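Help Us Make Our Website Privacy Notice Easier to Read

Meltgate is looking for readers — ordinary, patient, opinionated readers — to help us rewrite the privacy notice on our website. If you have ever clicked "I agree" with a small sinking feeling, you are exactly the sort of person we would love to hear from.

A little background, if you'll bear with us. Meltgate is a small charity that runs online support pages and a mailing list for people living with long-term nerve conditions, and for the relatives and friends who look after them. Visitors write to us about all kinds of things, many of them private. Our current notice explains what we keep and for how long, but it has grown a paragraph at a time over the years and now runs to 1793 words. Several of our members have told us (very kindly!) that they gave up halfway through, and we can't blame them.

We have written two new versions, and we want to try them out on real people before we choose one or start again.

What you would be doing

You would join one session by phone or video call, lasting 45 minutes. We'll send you a version of the notice to read at your own pace, and then we'll talk it over together. We'll ask what you think happens to your email address when you sign up for the newsletter, where you would look if you wanted your details removed, and which words made you stop and read the line again. There are no wrong answers, and if something makes no sense to you, then that is our problem to fix and we'd be grateful to know.

Who can take part

We welcome anyone aged 18 or over who uses the internet at least now and then. You don't need to have a nerve condition or to have visited our site before, and you certainly don't need to know anything about computers or the law. We would especially like to hear from people who use a screen reader, people who find small print tiring, and people who read English as a second language.

What we keep about you

It would be a poor show if we were careless about this part. We'll ask for your first name, a way to reach you, and anything we should know to make the call comfortable. Our notes are kept without your name on them, and your contact details are deleted 5 weeks after your session. Calls are not recorded. You may stop at any point, and you'll still receive your thank-you gift card.

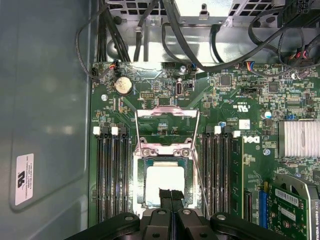
A computer motherboard with its processor socket open.

How to sign up

Please fill in the short form on our Contact page and choose "Privacy readers" from the list, or leave us a message on the office line before 2 p.m. on any working day. Sessions run through November, with daytime and evening slots, and we'll do our best to find one that suits you. If you'd like a large-print copy of the notice mailed to you ahead of time, just say so on the form — we're happy to send one.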